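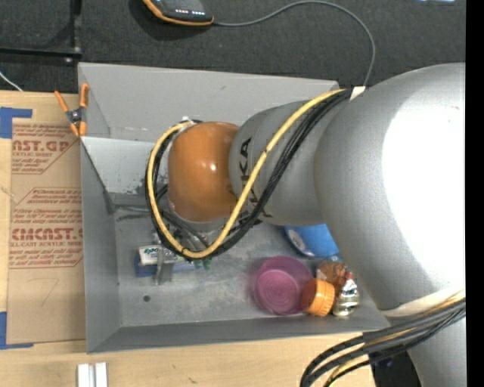
Home Notes Workroom Archive About Contact

The Gray Bin, the Table, and the Carpet: A Statement on the Workroom

Posted 2019-09-17 by Pacita Manalo

Readers of these notes have written in since March to ask what was decided about the workroom at Draslow. The present entry sets out the position on the three items that generated most of the correspondence: the metal bin, the table on which it stands, and the floor covering. Shelving and lighting will be treated separately.

1. The bin

The bin is to be retained. It is an open gray metal bin with sloping walls, and it came into my possession with the contents of a storage unit I took over from the Younis hardware store when that business closed. I had expected to keep it for one season. It has now been in regular service for nearly 6 years.

Its principal duty is the holding of mixed small parts before they are sorted: hinge screws, drawer pulls, furniture glides, brackets, and the many pieces of hardware that are removed from a chair or cabinet and must be kept until the chair or cabinet is whole again. Anyone who restores household furniture will be familiar with the difficulty. Parts put down on a bench migrate. Parts put into jars are forgotten, and the jar is later found with a label reading "misc." in one's own handwriting.

The sloping walls are the reason I prefer this bin to the plastic crates it replaced. Small items travel down the slope and gather on the floor of the bin, where they can be scooped with one hand. In the crates, which had straight sides and a ribbed base, washers stood on edge in the corners and had to be picked out with a fingernail. The open top is likewise an advantage. A lidded container was tried for two months and the lid spent that period on the windowsill.

Several correspondents have remarked on the condition of the finish. The rear wall has faint scuffs, and the lighter sloped panel inside the bin is dark with scratches along its lower area and chipped in patches. I have considered refinishing and have decided against it for the time being. The chipping is confined to a surface that takes the weight of everything tipped in, and any new coating would be subject to the same treatment within the year. A tin of Grimum metal primer was purchased for the purpose and remains unopened. It may be used on the garden chairs.

The following practices apply to the bin and have been found satisfactory:

Parts from one piece of furniture only. When a second piece is begun, the contents are bagged, tagged, and moved to the shelf.

No liquids, oily rags, or open tubes of glue.

No blades. Loose blades go in the tin by the door.

The bin is wiped out with a barely damp cloth at the close of each job, then with a dry one.

The last of these is the rule most often neglected, and I include myself in that finding. Fine sawdust settles under the screws and is not noticed until the bin is emptied, at which point it is distributed over the table.

2. The table

The table is a light wooden one, of no particular pedigree. It was bought secondhand at the Weltetti market, where the seller wished to be rid of it before the rain. It was carried home by two persons, one of whom has since moved away and still raises the matter in letters.

A light top is, in my view, preferable for sorting work. Dark screws and blackened tacks show up against it at once. Brass is slightly harder to find, and for brass I spread a navy dish towel. I had previously used a walnut-stained bench and would regularly miss the smallest hardware altogether, including on one occasion a complete set of escutcheon pins belonging to a neighbor's writing box. The pins were recovered. The neighbor was gracious about it.

The question of protection for the tabletop was raised by several readers, a metal bin being what it is. My practice is to lift the bin when moving it and never to drag it. I tried felt pads under the bin for a time. They collected grit, and the grit did more harm to the wood than the metal had. They were withdrawn. Where the top becomes marked, it is sanded lightly by hand with the grain and given a thin coat of paste wax, and the bin is kept off it overnight.

I am asked whether the bin should not simply stand on the floor. It should not. Sorting is done standing, and a container on the floor requires the sorter to bend for every handful. On the table, the contents can be seen from above without stooping, and the walls are at a convenient height for resting the wrist. Those who are taller than I am may wish to raise the table. Wooden blocks under the legs will serve, provided that all of the legs receive one.

3. The carpet

The carpet beyond the table is a dark, textured charcoal, and it is the item on which opinion has been least favorable. A reader who repairs clocks wrote at some length to say that carpet has no place in a workroom. The objection is understood. A dropped screw on a hard floor announces itself and can be followed by ear. A dropped screw on textured charcoal carpet makes very little sound and is the same color as the carpet.

The carpet nevertheless remains, on three grounds. It was in place when I took the room, and the cost of lifting it was quoted at $334 before any new flooring. It is warm underfoot in the winter months, when the room is used most. It is also forgiving to things that fall. Porcelain knobs have been dropped on it and have survived, which could not be said of the tile at my previous address.

Losses are managed as follows. A magnet on a broom handle is passed over the floor after each session. It will not find brass, so the vacuum is then run with a piece of old stocking secured over the nozzle, and the catch is returned to the bin. Readers who adopt this method should fasten the stocking with a proper rubber band. A hair elastic is not sufficient, and I have had to empty the vacuum bag onto newspaper on that account.

4. Matters arising

A request was received for the total number of parts currently held in the workroom. I made a count over the summer, chiefly to learn whether any more needed to be bought, and arrived at 4000 pieces, after which I stopped counting and made lunch. No further screws will be purchased this year. Donations of screws are also declined, with thanks, although slotted brass in the smaller sizes will be considered.

The sorting of the present batch, which comes from a kitchen dresser with a great many replaced fittings, is expected to take several more evenings. At least two generations of hinges are represented and they do not share a screw size. I propose to lay out the older set first and establish whether it is complete. If it is, the dresser will be returned to its original hinges and the later ones will be tagged and shelved. If it is not, I shall be writing to those of you who have offered spares.

Correspondence on the shelving may be sent by the usual means. Please state the depth of the shelf you are recommending, and whether it has been used for paint.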